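2022-02-08

I slept badly again and woke up before the alarm. The heating in the stairwell knocks every morning when it starts, and after eleven years in this country I still think for one second that somebody is at the door.

Today I paid the second part of the language course. It was 506 for the spring, books not included. I had promised myself to stop after the last exam, but Britt-Marie Backlund called me in November and said there was one free place in her writing group, and I am weak when people ask nicely. She gives us homework each week. This time it is one page about a color from our childhood, minimum 47 lines, which seems to me a very strange number, and I forgot to ask her why.

I sat with the homework at the kitchen table for the whole morning. First I wanted to write about the yellow of my aunt's raincoat. Then I was not sure if it was yellow. My sister says it was orange, and she was older than me, so maybe I must believe her. I crossed out everything and started with green and brown instead, the door and the shutters of the house in Cultlow, where we rented two rooms the first winter. I remember the paint very well. It was thick, and I used to press my fingernail in it while my mother looked for the key.
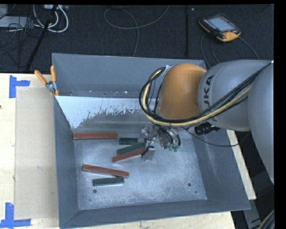 Three reddish-brown and three dark green. Nearly the colors of the Cultlow door and shutters.

After lunch I walked to the library to return the Pleller novel. I read 98 pages and I could not continue. Everyone in it is rich and sad, and the sentences have no end. The woman at the desk asked if I liked it and I said yes, very much. Why do I do this? In my own language I would have told her the truth and we would have had a good conversation.

On the way back I met Trí Thái outside the bakery. He is learning to drive and he is afraid of the roundabout at Brostudwood, so we talked about that until my feet were cold. He asked what I was writing now. I told him about the green door, and he said that his grandmother's kitchen was the same green, with a calendar always on the wrong month. I asked if I could use the calendar. He said I could have it.

So now I have 31 lines. Soup for dinner, the rest of it tomorrow too. I must remember to call my sister about the raincoat.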